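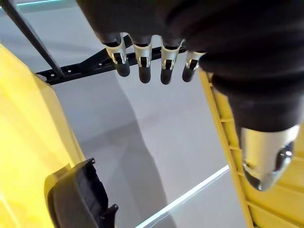
Bernen Groundwater Monitoring Program
Progress report to the Maluleke Fund, April 2026
Prepared by Ishbel Cruickshank

1. Status

The network now has 59 wells reporting. Water levels are logged hourly and checked against a manual dip reading at each field visit. Wells in the upper Plisetti valley were added under the amended work plan and use the same datum as the older sites. Two wells remain offline. One has a collapsed casing and will be abandoned and sealed. The other is awaiting landowner access.
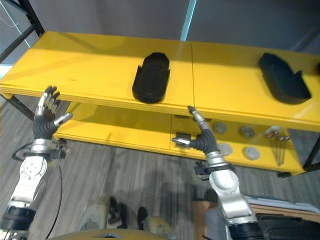 2. Data quality

Logger drift exceeded the accepted limit at six wells. Wilson Cusi recalculated the affected records with a linear correction between dip readings and flagged them in the database. Original values have been kept. Barometric compensation uses the Altik station for all valley sites.
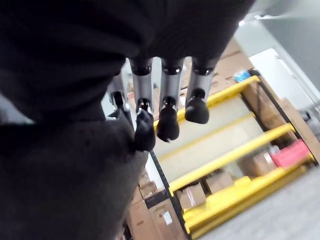
The flagged records are excluded from the seasonal trend figures but included in the well-by-well plots. Nitrate samples were taken on the November round only. Duplicates agreed within the laboratory's stated precision, except at one shallow well near the Altik road, where the sample will be repeated.

3. Budget

Spending is on plan, apart from an overrun of $1,000 on laboratory fees. We request approval to cover this from the travel line, which is underspent. No change to the total award is needed. 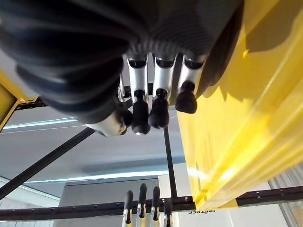

Bernen depot, interior.

4. Next period

Seal the collapsed well. Repeat the nitrate sample. Survey wellhead elevations in the Plisetti valley and reissue the level data if any elevation changes. Draft water table maps will go to the Fund with the next report.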